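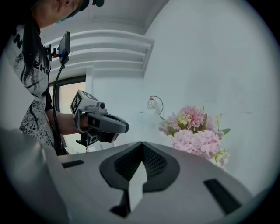 Werkstattbuch Warnevero, März, Eintrag ab 9:40 Uhr

Flimmern auf feinen Gittertexturen in Funance, Level Yen, weiter eingegrenzt. Tritt bei langsamer Kamerafahrt auf, im Stand ist das Bild ruhig. Betroffen sind Lüftungsgitter und Lautsprecherabdeckungen, also Material von der Art des dunklen Gewebes in der schwarzen V-förmigen Vertiefung auf dem Foto: enge Struktur, daneben glatte hellgraue Fläche. Die glatten Flächen machen keine Probleme, auch harte Ausschnitte wie die beiden schwarzen Schlitze dort wären für die Kantenglättung unkritisch. Es geht nur um Details, die im Bild kleiner als ein Pixel werden.

Ausgangslage: Build 944, temporale Kantenglättung an, interne Auflösung fest, Bildrate auf 30 begrenzt. Ohne Begrenzung ist der Effekt schwächer, vermutlich weil der Versatz zwischen zwei Bildern kleiner ist und weniger Historie verworfen wird. Nicht nachgemessen.

Versuch A: Mip-Bias von negativ auf null gestellt. Flimmern deutlich geringer, dafür werden die Bodenfliesen in der Halle matschig. Global so nicht brauchbar. Bias pro Material wäre möglich, das Feld gibt es im Materialformat schon, der Exporter schreibt es aber nicht. Nazareno schaut sich den Exporter an.

Versuch B: Normal Map der Gitter in den entfernten Mip-Stufen abgeflacht und die verlorene Varianz in die Rauheit geschrieben. Glanzpunkte springen nicht mehr. Das Muster selbst wandert noch, kommt also aus der Alphamaske und nicht aus der Beleuchtung. Damit sind es zwei Fehler, die bisher unter einem Ticket (149) laufen. Ticket bitte teilen.

Versuch C: Alphamaske ohne harten Schwellwert, stattdessen Dither mit blauem Rauschen. In Bewegung gut, im Stand bleibt ein leichtes Kriseln, bis die Historie voll ist. Nach jedem Kameraschnitt sichtbar. Poonam findet es akzeptabel, ich auf dem großen Monitor nicht.

11:15 Uhr. Laufzeit mit Timine aufgenommen, gleiche Kamerafahrt, jeweils nach dem Aufwärmen. B ist im Rauschen der Messung nicht zu sehen. C kostet im Tiefendurchlauf etwas, weil die verdeckten Flächen nicht mehr früh verworfen werden. Genaue Werte liegen bei den Aufzeichnungen, Marke 17. Achtung: Die Aufzeichnung direkt davor ist unbrauchbar, da lief im Hintergrund noch der Shader-Compiler.

Nebenbefund: Bewegungsvektoren der Ventilatorblätter hinter dem Gitter stehen auf null, sobald das Objekt in die niedrige Detailstufe wechselt. Das erklärt die Schlieren, die Poonam letzte Woche gemeldet hatte und die ich für Kompressionsartefakte im Video gehalten habe. War falsch. Ursache ist der Instanzpuffer, der beim Wechsel der Stufe die Matrix des Vorbilds nicht übernimmt. Korrektur ist klein, liegt lokal, noch nicht eingecheckt.

14:30 Uhr. B und C kombiniert, C nur jenseits einer Distanzschwelle. Nahe Gitter behalten den harten Schwellwert. Übergang über ein kurzes Band geblendet, sonst sieht man beim Durchlaufen eine Linie. Schwelle derzeit von Hand gesetzt und an die Brennweite nicht gekoppelt, im Zielfernrohr stimmt sie deshalb nicht. Müsste aus der Pixelgröße der Maschen berechnet werden.

Offen:
Materialfeld für Mip-Bias im Exporter (Nazareno)
Schwelle aus Texeldichte ableiten
Instanzpuffer nach Durchsicht einchecken
Vergleichsfahrt mit dynamischer Auflösung, bisher alles nur fest
Prüfen, ob die Zäune im Außenbereich dieselbe Maske benutzen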